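3. Les opérations de don groupé dans l'autoédition de fantasy

3.1. Terrain et matériau

L'enquête porte sur les opérations promotionnelles au cours desquelles plusieurs auteurs autoédités mettent gratuitement un texte à la disposition des lecteurs, sur une page commune, en échange d'une adresse électronique. Ces opérations, que les participants appellent le plus souvent « giveaways » même lorsqu'ils écrivent en français, se sont répandues dans les genres où les séries dominent : romance, fantasy, thriller. Nous nous limitons à la fantasy et, à l'intérieur de celle-ci, aux récits dits « doux », sans violence graphique ni scène sexuelle explicite. Le choix tient à la cohésion du segment. Les auteurs y partagent un lectorat assez bien délimité et se retrouvent d'une opération à l'autre.

Le corpus réunit les pages d'organisation, les consignes adressées aux participants et les lettres d'information de deux opérations hébergées par la plateforme Gekia. La première, Steltelbridge, est ouverte en permanence : les auteurs y entrent et en sortent au fil des mois. La seconde, Staniforth, fonctionne par sessions fermées, avec une date limite d'inscription et une liste de titres arrêtée avant l'ouverture. À ces documents s'ajoutent les échanges publics du forum Skullent, où une partie des auteurs commentent leurs résultats. Nous avons retenu 400 messages de ce forum, après exclusion des annonces pures et des doublons.

Les messages ont été codés selon cinq thèmes : recrutement des participants, obligations de partage, qualité des abonnés obtenus, relations entre auteurs, coûts. Un même message pouvait recevoir plusieurs codes. Les passages ambigus ont été relus une seconde fois, à distance de la première lecture, et laissés sans code lorsque les deux lectures divergeaient.

3.2. Le partage comme contrepartie

Dans les deux opérations, l'inscription est gratuite. La contrepartie demandée est un travail de diffusion. L'organisateur fournit un lien unique, un calendrier d'envoi et des visuels prêts à l'emploi, déclinés aux formats des principaux réseaux. Les consignes de Steltelbridge demandent à chaque auteur d'annoncer l'opération au moins une fois dans sa lettre d'information. Celles de Staniforth exigent en outre que l'envoi ait lieu dans les deux premiers jours de la session.

Cette exigence est la source principale des tensions relevées sur le forum. Les auteurs dont la liste dépasse 2000 abonnés estiment porter l'opération et se plaignent de participants qui bénéficient de la visibilité commune sans y contribuer. Les débutants font valoir qu'une petite liste, envoyée dans les délais, remplit la même obligation. Les deux positions s'appuient sur une lecture différente du mot « partage » : pour les uns il désigne une audience apportée, pour les autres un geste accompli.

Les organisateurs tranchent rarement. Les consignes de Staniforth prévoient qu'un auteur qui n'a pas partagé le lien ne sera pas réinvité à la session suivante, mais aucune des pages consultées ne mentionne d'exclusion en cours de session. À Steltelbridge, le contrôle est plus lâche encore : le tableau des clics par auteur est visible de tous, et les rappels se font par messages généraux, sans désigner personne. Plusieurs auteurs disent consulter ce tableau chaque matin. L'un d'eux écrit qu'il a cessé de le faire « pour pouvoir écrire avant midi ».

La question des visuels revient aussi souvent. Les bandeaux communs, composés à partir des couvertures des participants, sont jugés pratiques mais peu lisibles sur téléphone dès que les titres sont nombreux. Certains auteurs les remplacent par une image de leur seule couverture, ce que les consignes autorisent à condition que le lien collectif soit conservé.

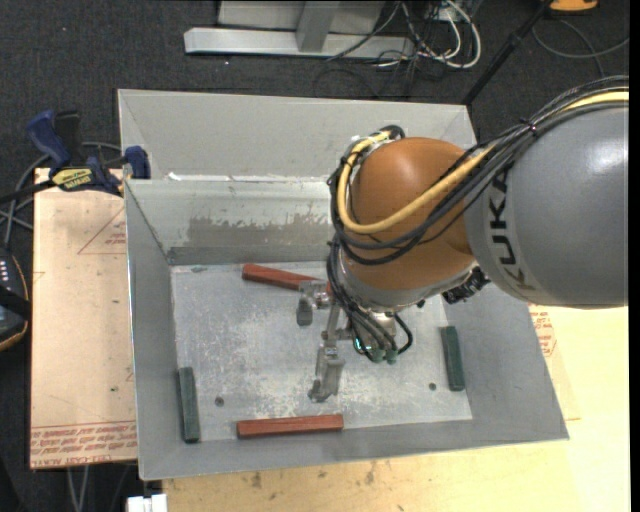
Figure 1. Bras robotisé KUKA au-dessus d'un bac métallique gris contenant quatre blocs rectangulaires.

3.3. La valeur des abonnés obtenus

Les auteurs distinguent l'abonné « organique », arrivé après la lecture d'un livre, et l'abonné « de giveaway », arrivé pour un fichier gratuit. Le second est réputé moins attentif et plus prompt à se désinscrire. La distinction est présentée comme une évidence dans la plupart des messages, y compris par des auteurs qui n'ont pas encore participé à une opération de ce type. Elle circule donc en partie indépendamment de l'expérience.

Les pratiques décrites sont plus nuancées que ce jugement. Une première famille d'auteurs verse les nouvelles adresses directement dans la liste générale. Une seconde les isole dans une séquence d'accueil : un message de présentation, un rappel du texte téléchargé, un extrait du tome suivant, puis une invitation explicite à se désinscrire si le genre ne convient pas. Cette dernière étape surprend les nouveaux venus. Les habitués la justifient par le coût de l'hébergement des listes, facturé selon le nombre d'adresses, et par le souci de ne pas voir leurs messages classés parmi les indésirables.

Le texte offert varie lui aussi. Il peut s'agir du premier tome d'une série, d'une nouvelle située dans le même univers ou de quelques chapitres. Les extraits sont mal reçus : plusieurs messages rapportent des réponses irritées de lecteurs qui attendaient une histoire complète. La nouvelle autonome est la forme la plus souvent conseillée — elle coûte moins à l'auteur qu'un roman donné et laisse intact le premier tome, qui reste en vente. On trouve toutefois des auteurs de longues séries pour défendre le don du tome initial, au motif que la vente se joue sur les suivants.

3.4. Une forme faible d'organisation

Les opérations étudiées ne reposent sur aucun contrat écrit entre participants. Gekia fournit l'hébergement des fichiers et la page commune, sans intervenir dans le choix des titres. L'organisateur, lui-même auteur, consacre à la coordination un temps qui n'est pas rémunéré, et dont il tire surtout une position : il choisit l'ordre des couvertures, accepte ou refuse les titres, fixe les limites du genre.

Ce dernier point donne lieu à des négociations. Un roman comportant une scène de bataille relève-t-il encore de la fantasy douce ? Les consignes de Steltelbridge renvoient à l'appréciation de l'auteur. Celles de Staniforth demandent un court résumé des passages susceptibles de gêner, que l'organisateur lit avant d'accepter le titre. Dans les messages du forum, les refus sont commentés avec prudence, sans que l'opération concernée soit toujours nommée, et plusieurs auteurs refusés à une session indiquent avoir proposé un autre texte à la suivante.

La section 4 examine le parcours des auteurs qui passent du statut de participant à celui d'organisateur.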